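Besberg spreadsheet club gets its own formula library

Good news for anyone who has ever stared at a column of error messages! The Besberg spreadsheet club has opened its formula library to everyone, with 300 worked formulas that can be copied straight into a workbook.

The collection is called Bovska, and it started in March as a shared folder of lookup tricks. It has grown at a lovely pace. There are now 67 entries on dates alone, including a really neat one for finding the last working day of any month, and 29 on tidying up messy text (stray spaces, names in the wrong order, postcodes stuck to the end of addresses).

"I used to keep all of this on scraps of paper," said Valentin Zürcher, who wrote most of the date section. "Now I just search for the thing I'm stuck on and there it is, with the sums already set out."
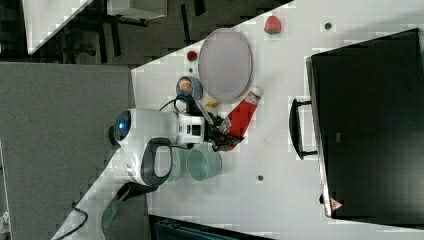
A red squeeze bottle held in a black gripper over a white table.

Every formula comes with a small practice sheet, so you can change the numbers and watch what happens. Emil Marti has also added nine longer guides, and his piece on running totals that restart with each new customer is a treat – clear, patient and full of handy shortcuts.

The library works with most recent spreadsheet programs, and older versions of a formula are given wherever a newer function might be missing. Members are already busy with the next batch, which will cover conditional formatting and charts. Requests can be left on the Bovska front page.

Last updated: Aug 19, 2024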